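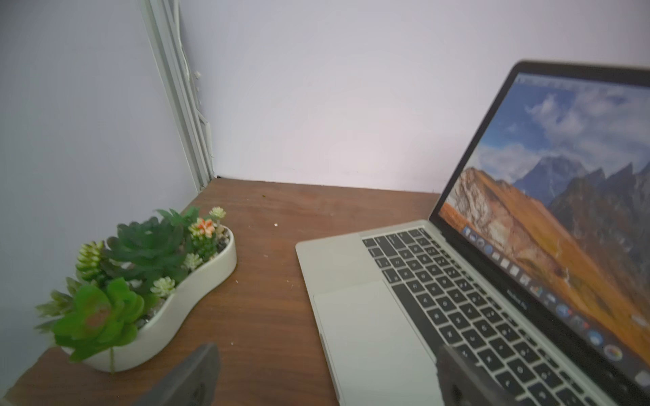

Shellac or oil varnish? Finish ID on an old desk top

kidus_a
Top is solid, reddish brown, came out of a house in Grarndale built in 1891. I don't know that the desk is the same age. I want to repair a dull area near the front without stripping the whole thing. Denatured alcohol on a cotton swab, inside back corner of the drawer rail, softened the finish in under a minute. Same test on the top did nothing. Which result do I believe?

R. Cirillo
Both. The top was refinished and the rail wasn't. Common on writing surfaces. Try lacquer thinner on the top, one drop, underside of the overhang if the finish wraps that far. Softens and gets sticky: lacquer. Wrinkles: varnish or poly.

junpei.c
Disagree with going straight to lacquer thinner. Clean first with mineral spirits. Decades of paste wax will block alcohol long enough to give you a false negative, and you'll end up calling shellac varnish.

R. Cirillo
Wax does not hold off alcohol for long. A minute, maybe.

junpei.c
His swab test was a minute.

kidus_a
Cleaned a patch with mineral spirits, two passes, brown residue on the rag both times. Repeated the alcohol. Slight tack after three minutes, no real softening.

Garmont
Slight tack after that long could be a shellac and something else mix, or old shellac that has crosslinked. Old shellac gets stubborn. I had a bookcase that took nearly ten minutes.

kidus_a
OK. If I treat it as shellac and I'm wrong, what breaks?

R. Cirillo
Nothing, if you use dewaxed. It sticks to nearly anything clean and dry. Scuff with 1000 grit, pad on a thin cut, stop. Do not start at 200, you'll be through the color at the edges.

junpei.c
Agreed on dewaxed. I'd still do a second test spot before padding the whole area. Heat and water resistance will be poor on a desk, so use a coaster.

kidus_a
Going with dewaxed. Will report.

Comments (3)

Ebise Ambaye, 06/03/2026
The wax point saved me a strip job. Mine was shellac after all.

Gellura122
Still think he should test the underside.

Yetunde Briggs
Did he ever report back?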